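Stetero 折叠工作台使用半年记

发表于2021年2月4日星期四
分类:木工、工具、小房子里的生活

先说明一下,中文不是我的母语,我写的时候查了词典,木工的词查得特别多。如果有的名词用得不对,请在留言里告诉我,我会改。

我住的房子不大,客厅和饭厅是同一个房间,阳台是封起来的,很窄。去年八月以前,我做木工都是在阳台的地上做。我把木板放在两个凳子上面,用膝盖压住,然后锯。这样做了差不多两年,膝盖和腰都不高兴。后来我决定买一张真正的工作台,条件是不用的时候可以收起来,因为家里没有地方长期摆一张大桌子。

我看了很多种,最后在两个牌子里选:Stetero 和 Skenmont。Skenmont 的台子更重,做工在照片上看也更好,价格是3731元。Stetero 的价格是1044元。差别这么大,我想了一个星期。我的收入是普通的收入,木工对我是爱好,不能赚钱,所以我买了 Stetero。这篇文章写的是我用它半年以后的看法。我自己付的钱,厂家不认识我。

开箱和安装

箱子很长,不是很厚。快递员把它立着放在门口,一个角已经压坏了,里面的东西没有受伤。包装用的是纸板,没有泡沫,这一点我很喜欢,因为泡沫的小球会跑到家里的每一个地方。

里面有台面两块,钢腿两组,一根横梁,一袋螺丝,一把六角扳手,还有一本说明书。说明书的图画得清楚,但是文字翻译得奇怪,比如有一句是“请让腿进入它的满意位置”。我读了三遍才明白意思是腿要推到底,听见响声才可以。我自己也是写外语的人,所以我对这种句子有同情。

安装用了一个下午。慢的地方在横梁。横梁两端各有两个螺丝孔,如果先把一边拧紧,另一边就对不上。正确的方法是四个螺丝都先拧上几圈,把台子放在平的地方,然后再一个一个拧紧。说明书里没有写这件事。我先做错了,又拆开重来。

送的扳手可以用,但是太短,手很疼。如果你家里有长一点的六角扳手,请用自己的。

台面

台面是浅色的实木拼板,出厂时只有很薄的一层漆。我用手摸的时候感觉很光滑,但是一个星期以后就有了胶水印和铅笔印,擦不掉。我在论坛上看见有人建议把漆磨掉,然后上木蜡油。我照着做了,用的是 Ukwood 的硬蜡油,中等砂纸磨一遍,细砂纸再磨一遍,上两层油,中间等一个晚上。

结果我很满意。现在白胶干了以后,用刮刀轻轻一推就下来了。水杯的圆圈还是会留下,不过我认为工作台不应该放水杯,这是我的错误。

台面的平整度,刚买来的时候很好。我用一把长的钢尺靠在上面看,灯放在后面,几乎没有光透过来。冬天开了暖气以后,中间有一点鼓起来。鼓得不多,装一般的架子和盒子没有问题,但是如果要把一块宽的板刨得很平,就必须知道台面本身不是平的。我现在的办法是在上面再垫一块厚玻璃,只在需要的时候拿出来。

两块台面之间有一条缝,可以调宽,也可以合起来。缝合起来的时候,两块板的高度差一点点,指甲能感觉到。我写信问过卖家,他们回答说这是正常的范围。我不太同意“正常”这个词,但是我在一边的铰链下面垫了一片薄纸卡,问题就没有了。

稳不稳

这是大家最关心的问题,我也把它放在比较重要的位置。

如果只是画线、打磨、上胶、拧螺丝,台子很稳。横着锯木头也可以,台子会轻轻地响,不会走。

如果用手刨,情况不同。刨子是往前推的,力量很大,台子会跟着往前走。在我家的瓷砖地上,推十几下,台子就离开原来的地方一个手掌的宽度。我试过在腿下面放橡胶垫,好一些,但是垫子会自己爬出来。后来我把台子的一头顶着墙,墙和台子中间夹一条旧毛巾。从那以后它就不走了。住在楼上的人请注意,顶着墙刨木头,邻居会听见。我只在白天做。

凿榫眼的时候也有问题。用锤子敲凿子,台面中间会弹,力量有一部分跑掉了。应该在桌腿正上方的位置敲,那里是最硬的。我觉得任何折叠的台子都会是这样,这是折叠这件事的代价。Skenmont 的那一张我没有用过,所以不能说它是不是更好,我只在店里推过一次,推的感觉确实比较重。
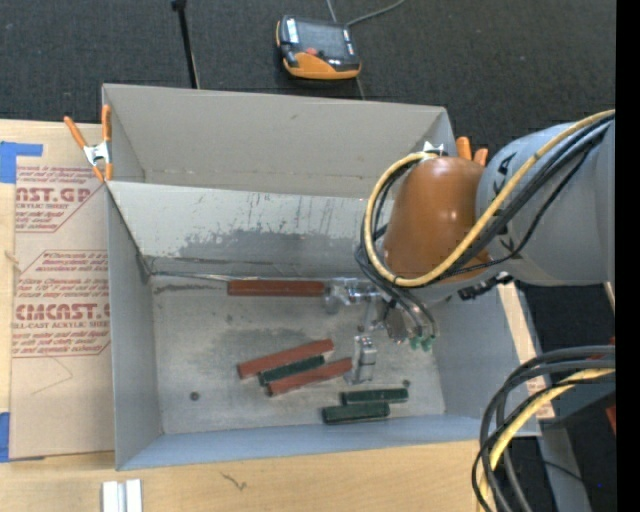 说到夹具,Stetero 附送的夹子我建议不要指望。它们是塑料的,夹小东西可以,用力一拧就滑。我另外买了 Holst 的快速夹,一对409元,对我来说不便宜,比台子价格的三分之一还多。可是用过以后,我就再也没有碰过那些塑料夹子。Holst 的夹口有一层软的垫,不会在松木上留下印子。扳机有一点紧,手小的人可能要用两只手。

台面上的圆孔是用来放挡块的。请注意孔的直径和常见的挡块不完全一样,稍微小一点。我买的第一套挡块放不进去,只好退掉。第二套是木头的,我自己用砂纸磨细,磨到刚好能推进去又不会晃。如果你会用车床,可以自己做。我不会,所以我坐在阳台上磨了一个晚上,听了一整张唱片,又听了另外一张。

孔的分布也值得说一下。孔集中在台面的前半部分,后半部分没有。做长的东西时,我希望后面也有孔。有勇气的人可以自己钻,我现在还没有勇气。

折叠和收起

厂家的广告说折叠只需要几秒。广告里的那位先生手很快,台面上也没有东西。在我家里,折叠之前首先要把台面清干净,锯末要扫,夹子要拿下来,没有做完的木头要找一个地方放,这才是真正花时间的部分。折叠本身确实快:拉一下中间的锁,把一边的腿推进去,再推另外一边,然后立起来。

锁的位置在台面下面,看不见,要用手摸。前一个月我每次都摸错,摸到的是横梁的螺丝。后来我在锁上贴了一小块粗砂纸,摸到粗的就是锁。这个办法我很推荐。

请小心手指。腿往回弹的时候有力量,我被夹过一次,指甲黑了很久。说明书里有一个警告的图,画的是一只手和一个闪电,我当时以为是说触电。

折好以后可以立在门后面,或者冰箱旁边。它自己能站,但是站得不太自信,我家用一根布带把它系在水管上。重量是11公斤,我一个人能搬,上楼梯的时候要休息。我的建议是,不要把“能搬”理解为“愿意每天搬”。刚开始的时候我每天收起来,到了十月,我变成只在周末结束以后收一次。其余的时候它在客厅里,上面盖一块布,家里人把它当成放报纸和水果的地方。

高度

腿有三档高度。最低的一档适合坐着做,也适合孩子。中间的一档适合手刨,因为刨的时候身体要往下压。最高的一档适合画线和做细的活,不用一直低头。

我的身高在男人里面是普通的,我用中间一档最多。调高度的时候要按住两个小钮同时拉,四条腿都要做一遍。如果有一条腿没有到位,台子会跛,这时候要重新来。我希望下一代产品可以做成一边一个钮。中文里说一个人跛,好像不能说一张桌子跛,可是我找不到更好的词。

我用它做了什么

只说结构可能太空,我讲一下这半年做的东西,大家可以看看是不是和自己的需要一样。

第一个是鞋架,松木的,用螺丝和胶。这种活对台子来说很轻松。我把两块侧板夹在一起钻孔,孔的位置自然就一样了。

第二个是书架,比较高,侧板比台面长出来很多。长出来的部分要有东西托着,我用的是餐椅加几本词典,高度刚好。词典终于有了第二个用处。上胶的时候我一个人不够手,应该请别人帮忙扶着。

第三个是一只小凳子,用榫卯。这是我第一次认真做榫卯,前面做坏了几个,最后的也不漂亮,有一个榫太松,塞了木片。凳子现在在浴室门口,家里人坐着穿袜子,没有听说不舒服。就是做这只凳子的时候,我发现了台面中间会弹的问题。

第四个没有做完,是一个有抽屉的盒子。抽屉太难了,我先停一停,等天气暖和再继续。木头放在床下面。

除了木工,家里也用这张台子做别的事情。包饺子的时候,厨房太小,我们在台面上铺了塑料布,放面板和馅。高度用最高的一档,站着包很舒服,腰不弯。蜡油的味道在饺子那时候早就没有了,我还是铺了两层布。还修过自行车的轮子,熨过窗帘。熨窗帘我不建议,台面上的孔会在布上留下圆的印子。

噪音和灰尘

这和台子没有直接关系,但是有人在上一篇文章下面问过我,所以在这里回答。

我不用大的电动工具,只有一把充电的电钻。手锯的声音邻居可以接受,我去问过楼下,他们说以为我在擦地。锯末我用湿的报纸盖住再扫,这样不会飞。打磨的粉很细,会进到每一个抽屉里,所以打磨我还是去阳台做,关上门,戴口罩。把台子搬去阳台的时候,门框很窄,要先折起来,侧着过去,再打开。门框上现在有一道印,是钢腿刮的。这道印在我们家谈论过很多次。

坏过的地方

半年里坏过两处。

一处是腿底下的塑料脚套,裂了一个。原因大概是我推着台子走,没有抬起来。卖家寄了新的,没有收钱,寄来的颜色比原来的深。装在靠墙的那一边,不影响使用。

另一处是调台面宽度的摇把。摇把里面有一个小销子,松了以后会掉出来。第一次掉的时候我在沙发下面找到,第二次没有找到,用一段铁钉代替,到现在还很好。我在网上看见别的用户也有这个问题,所以应该不是我一个人运气差。建议买来以后先在销子上滴一点螺丝胶。

摇把的丝杆要定期清理。锯末进去以后会变硬,摇起来声音像咖啡机。我用旧牙刷刷一遍,再擦一点蜡。不要擦油,油会把更多的锯末留在里面,我开始的时候就是擦了油。

关于客服

我给他们写过三封信,都是用中文写的,都有人回答,最慢的一封等了四天。回答很礼貌,礼貌得有一点长,问题的答案在最后一行。关于挡块孔径的问题,他们承认尺寸和常见的不一样,说以后会在网页上写明。我昨天又看了一次网页,还没有写。

优点和缺点

按照习惯,我整理一下。

我喜欢的地方:价格可以接受;台面是真的木头,坏了可以磨,可以再上油;收起来以后确实薄;中间一档的高度很适合我;配件可以单独买到。

我不喜欢的地方:送的夹子没有用;摇把的销子会掉;孔的尺寸特别;用手刨的时候会走;说明书需要请一位中文好的人重新写。

适合的人:住公寓,周末做木工,用手工具或者小的电动工具,做的东西不超过一个书架。

不太适合的人:每天做的人,做大桌子的人,还有主要用手刨把粗木料刨平的人。如果你有车库或者院子,我觉得应该买一张不能折叠的重台子,或者自己做一张。自己做的材料钱可能比 Stetero 还便宜。

如果我的那张明天丢了,我会再买一样的吗?我问过自己。应该会的,不过我会先等打折,把省下的钱用在 Holst 的夹子上,再多买一对。

补充几个读者的问题

有人问能不能在上面装台钳。可以装小的,要夹在靠近腿的边上,夹在中间会让台面往下弯。我装过一个朋友借给我的,后来还了。

有人问台面能不能当饭桌。高度可以,但是腿中间的横梁会碰到膝盖,坐在短的一边好一点。过年人多的时候我们打算试一次。

有人问 Ukwood 的油和便宜的亚麻籽油有什么区别。我只用过 Ukwood,没有资格比较。它干得比我想的慢,阴天要多等一天,擦过油的布要泡水以后再扔,这一点罐子上也有写。

还有人问我为什么不买二手的。我找过,在我住的地方,二手的工作台很少,偶尔有一张,都要自己去很远的地方拿,而我没有车。

下一篇我想写刨刀怎么磨。磨刀的词更多,我需要一点时间准备。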